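Stoltier Street Railway Records – README

Version date: 2026-10-07

What this is

A set of transcribed records from the Stoltier horse and electric street railway, covering the car barn on Rikell Street and the two lines that ran out of it. The source is a run of bound ledgers kept by the barn foreman's office. There are 216 ledger pages in the set, and 108 of them have been checked against the scans by a second reader. The rest have had one reading only and should be treated as drafts.

Files

cars.csv – one row per car, with number, builder as written, seating, and the date it was first entered in the ledger
barn_log.csv – daily entries for cars in and out, by track number
repairs.csv – wheel, brake, motor and body work, with the shop's own job codes
stops.csv – stop names on the Rikell and Simões lines, in order from the barn
notes.txt – remarks from the margins that did not fit anywhere else

All files are UTF-8 with comma separators. Empty cells mean the ledger was blank. A question mark in a cell means the entry is there and could not be read.

Known problems

Car numbers were reused. When a car was scrapped, its number often went to the next one bought, so join on car_id and not on car_number. Trailers share the same number range as motor cars in the early pages, and the type column is the only way to tell them apart.

The March pages in the second ledger are water stained along the outer edge. Times in barn_log.csv for that month are missing wherever the stain covers the column. 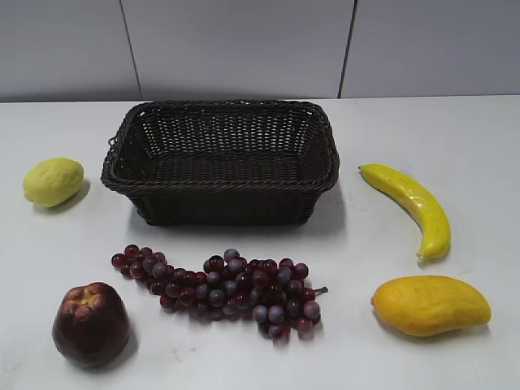
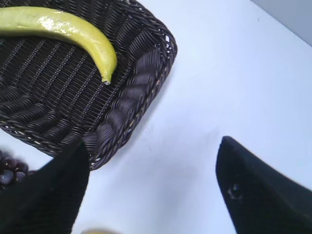
Dark woven basket; a banana lies in it in the second picture.

Spelling of stop names follows the ledger. Ester Avenue also turns up as Esther and Hester, and all three are kept in stops.csv under name_as_written. The column name_standard has one spelling for each stop.

Repair times are in minutes, rounded by the shop to the nearest 30. Jobs that ran overnight were entered twice, once on each day, and we have linked the pairs with the field job_group. Some pairs were missed – if a repair looks too short for the work described, check the next day.

Not included

Payroll pages, accident reports and fare receipts are outside this set. The track plan of the barn is still being redrawn and will be added as a separate file.

Use

The transcriptions may be copied and reused with credit to the Stoltier Street Railway Records. Please give the file name and ledger page when citing an entry.

Changes in this version

Added stops.csv for the Simões line
Split body work from motor work in repairs.csv
Fixed track numbers in barn_log.csv that had been shifted by one column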